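Ashby Ski and Trail Club
Minutes of the autumn meeting, 2018-09-22
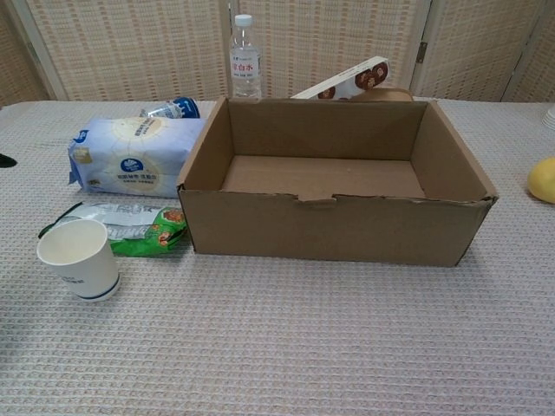 Present: Liesbeth Vandenberghe (chair), Rawiri Goodwin, Natália Louro, Soudabeh Jafarzadeh, Kenna Guthrie (minutes). The minutes of the June meeting were approved with one correction: the roller ski course had 11 participants.

1. Spring crossing
Rawiri presented the new route over the Wellov plateau. It takes 5 days on skis and has two nights in tents before the first hut. Natália asked if beginners can join. It was decided that each person must first complete one of the winter weekend tours with a sled. Rawiri will send the packing list to all members.

2. Sleds and harnesses
Two of the harnesses have worn buckles. Soudabeh received an offer of 900 dollars from Colik for new ones, with delivery before the snow. The meeting accepted the offer. The old harnesses stay in use for summer training with tires.

3. Junior race group
Natália will continue as coach. She wishes to start the dry land training earlier in the evening, because the forest track has no lights. Agreed. There was a longer discussion about waxing – some parents find it too expensive – and the juniors will use the same basic glide wax at all local races.

4. Insurance
Liesbeth has read the new policy from Justico. It covers races and day tours, but for the crossing the text is not clear. She will write to them and ask for an answer on paper. No deposits for the huts will be paid before that.

5. Other matters
Kenna still needs the shoe sizes for the rental boots.

The date of the next meeting will be sent by email.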